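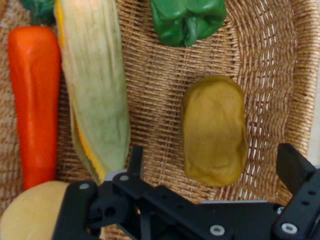 Stindholm Club Gripper Kit, 2-finger

Parallel gripper for school teams and after school clubs. Bolts to the Grollex arm, wrist camera mount included. Black plates, screws come in the bag, hex key too.

Price: $229 kit only. $485 with wrist camera and cable.

Good for pick and sort tasks. Toy carrot, corn in the husk, bell pepper, potato, that kind of load. Round stuff is harder, go slow on the close. Class pack of 12 by request, email first.

Build time one club meeting if somebody has already flashed the board. Code samples by Roya Ghasemi, updated in January. Spare fingers sold seperately. No returns on opened camera boxs.

Filed under: Clubs & Classroom > Grippers

Related items
Stakham finger pads, pair
El Ouafi wrist cable, long
Grollex arm base plate

Contact | © Stindholm | Back to top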